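Home > Small Electronics > Headphones & Earbuds

Two sets of earbuds, two cases, one constant mix-up. How do you keep them sorted and clean?

Posted in Headphones & Earbuds, 2020-11-13
158 views

plumtree_jo

Hi all! I finally gave in and bought a second pair of wireless earbuds so I'd have one for calls and one for running, and I love having both. The trouble is that they all end up out of their cases on the same table by the end of the day, and then I'm standing there trying to work out which bud goes in which slot while I'm already late. My good ones are lavender, from the Sundach store, and my beaters are a black pair from Hudum.

Two things I'd love help with. First, is there a sensible order for putting them back so I stop fumbling? Second, how do you clean the little wells inside the case? Mine collect lint like you wouldn't believe.

Just so we're all talking about the same kind of case, mine are the small kind with a flip lid.

Thanks in advance, I know this is a tiny problem but it bugs me every single day!

3 replies, sorted by most helpful

marlow_fixes

Oh, I love this topic. I have four people's earbuds in my house and I've got it down to a routine. Do it at a table, sitting down, with decent light. Half the trouble is people doing this in the car.

Step 1. Open the case all the way and look at the wells before you pick anything up. They aren't always mirror images, so get to know which one has the long slot for the stem. Hold the case steady with one hand and bring the bud in with the other, speaker end and stem lined up with the shape of the well.

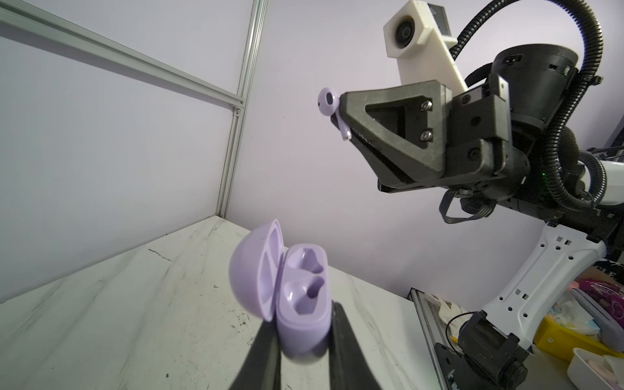 Step 2. Clear a landing spot. I mean a real one, a bit of tabletop as big as a dinner plate with nothing else on it. A light surface is great for black buds, and pale buds do better on a dark cloth. Keep gloves, plants, tape measures and all the other stuff that lives on a table toward the edges, where a bud can't roll under it. I got a flat tray with a raised lip from Dranmont and it has saved me so many times! 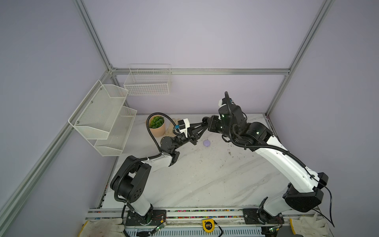

Can I leave the case open overnight if the wells feel damp?

Leave it open for an hour or two somewhere dry, wipe the wells with a cotton swab, then close it. Overnight just gives dust a chance to settle in.

Step 3. One color at a time. Put both lavender buds away and shut the lid before you touch the black ones. This is the step everyone skips. If you do one of each you will put a black bud in a lavender case sooner or later, and with some cases the lid closes just fine on the wrong one, so you find out at the gym.

Step 4. Check left and right. Most buds have a tiny L or R on the inside or on the stem. If yours is too small to read, put a dot of nail polish on the right one. Red for right, easy to remember.

For the pair you aren't working on, lay the two buds side by side with a little gap between them. They're much easier to pick up that way than in a heap.

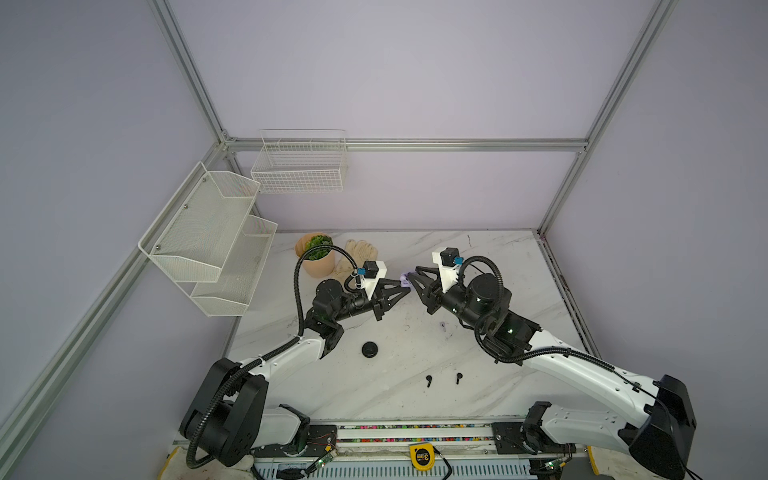

Dora P. replied that the nail polish dot wore off hers in a month, and that a tiny sliver of colored tape on the stem has held up better. She also said to keep it well away from the charging contacts, and I agree with her on that.

Okay, cleaning. I do mine every couple of weeks:

- dry cotton swab around each well, turning it as you go
- soft dry toothbrush for the hinge
- wooden toothpick for packed lint in the corners, very gently
- a barely damp swab with rubbing alcohol on the metal contacts, then let it dry before you close the lid

No water, no metal pins, no canned air right up against the speaker mesh. For the mesh itself, hold the bud with the mesh facing down and brush it so the crud falls out and doesn't get pushed in. It's weirdly satisfying!

bigtoe110

just buy the same color twice and it doesn't matter

Third reply

I'd add something about the small parts, which get lost far more often than the buds do. Lids, clips, rings, spare tips, all of that. Give them their own dish. If you have a wire basket on the wall, that's lovely for cables and gloves, but anything smaller than the gaps in the mesh will drop straight through, so line it with a piece of felt first.

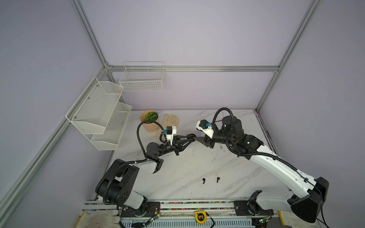 Kenji Dvorak
Community Helper, Headphones & Earbuds

I've been answering here for a good while (I passed 2,000 replies this November, hooray!) and the lost spare tip is still the one I see most. A pill organizer is perfect for them. Write the size on each little door.

One small disagreement with marlow on the tray. A raised lip is great for catching a rolling bud, but if the bottom is slick the buds skate all over it. Put a square of rubber shelf liner in there and they'll stay where you set them. I cut mine from a Paterson roll and there's enough left for every drawer in the kitchen.

And plumtree_jo, about the fumbling: try putting the stem in first and letting the head settle after. A lot of cases have magnets that will pull the bud the rest of the way, so you can let go sooner than you think. If it sits crooked, lift it out and look for lint at the bottom of the slot before you push.

plumtree_jo

Thank you both!! Doing one color at a time already fixed most of it, and I dug a gray wad out of the stem slot that I'm too embarrassed to describe. Shelf liner is on the shopping list. bigtoe110, I did think about it, but I really like the lavender.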